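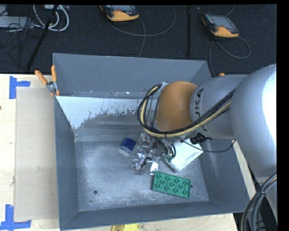
*Husar Picking Group – notes and opinions, June*

I have a complaint about how our field reports bin picking results, and I'm going to make it using our own numbers so that I only annoy people down the hall.

Our last write-up said the arm cleared 100 bins with a success rate we were all pretty happy with. What it didn't say loudly enough is how we counted. We allowed six attempts per item. A pick that worked on the first try and a pick that worked on the sixth went into the table as the same thing! Sebastian Stanciu argued for this at the time (he wrote the grasp planner, so fair enough), and his point was that a warehouse only cares whether the bin ends up empty. I get it. I still think he's wrong.

Every failed grasp changes the bin. The gripper nudges something, the something slides into a corner, and now the planner is solving a different problem from the one it started with. Sometimes that makes life easier by sheer luck. So a high clear rate can mean your planner picks good grasps, or it can mean it's great at stirring.

Tamara Rusu went back through the logs and scored first attempts only. Boxes barely moved. Clear crinkly packaging fell off a cliff, and I wasn't surprised, what with all that shine sitting on a scuffed metal floor. Flat things like the green block plate were somewhere in between, and more than 14 of the plate's "successes" came after it had been shoved up against a wall. That's the wall doing the work – useful, sure, but I'd like to see it in the table.

The Truketti baseline has the same problem, by the way, and so does nearly everything we compare against. I'd like us to print both numbers side by side, first try and final, even when the first one is ugly. Sebastian says reviewers will only read the ugly one. Maybe they will. I'd take that over another year of tuning for the stir, and the rerun script is already in the Prumano folder if anybody wants to check my math.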